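Section 4. Recording the drawer retrieval trials

This section explains how to set up and run the retrieval trials of the Zarnport study. In these trials the robot works at the medicine cart with one open drawer. The results are used to compare two methods of choosing the grasp: from the head view only, and from the head view together with the finger force signal.

Read Section 3 (Joint limits and emergency stop) before you start.

4.1 Preparing the cart

1. Put the cart beside the wall and lock its wheels.
2. Pull the bottom drawer fully open. Keep the upper drawers closed.
3. Put the packages in the drawer according to the trial sheet. Small boxes and thin packages should be mixed, because the thin ones are the difficult part of the study.
4. Check that the key of the cart does not hang where the fingers can catch it.

Note: Do not arrange the packages in neat rows. In the first series from October the rows were too regular, and the success rate was higher than it should be.

4.2 Positioning the robot

1. Bring the robot to the cart in standing mode, with both feet flat on the floor.
2. Tilt the head down until the whole inside of the open drawer is in view.
3. Move the right hand into the drawer slowly, by teleoperation or by the stored approach path.
4. Let the left arm hang free. It is not used in this part.

CAUTION: The bottom drawer is low. Watch the distance between the forearm and the fronts of the closed drawers during the whole approach.

CAUTION: The safety operator stays within reach of the emergency stop and does not put a hand into the drawer while the motors are on.

5. Close the fingers on the item and hold it for 2 seconds just over the drawer floor. The force signal is read during this hold.

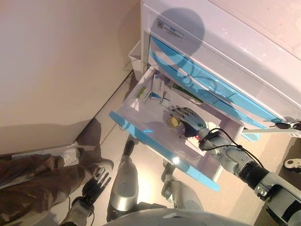
Tarmo Navickas: In our lab at Ivmont the two-second hold was too short for soft packages. The force value was still changing when the arm began to lift. We now wait until the value is stable, up to 6 seconds, and we write the waiting time in the log.

Reply from the editors: Thank you, we accept this. The longer hold is allowed from this version on, but all trials in one series must use the same rule. Series with mixed rules cannot be compared.

4.3 Placing on the top tray

The second half of the trial is the placing. The top of the cart is a tray with a raised rim, and the hand must come over this rim without touching it.

1. Lift the item straight up until it is free of the drawer.
2. Move over the tray – not along the drawer fronts.
3. Lower the item and open the fingers fully before the hand goes back.
4. Mark the trial as "placed" only if the item stays on the tray after the hand is away. A bottle should stand upright.

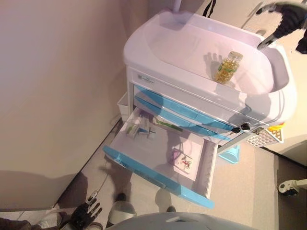
Figure 4-2. Bottle of capsules on the top tray, bottom drawer open.

4.4 Saving the series

One series has 40 trials. After the last one, save the log before you change the method. The full data set holds 3,247 trials at this time, and a log without a method name cannot be added to it.

If a trial is stopped by the emergency stop, keep it in the log with the mark "stopped". Do not repeat it under the same number.

Questions about the log format go to Rafia Hashmi.

Version of this section: 2019-03-09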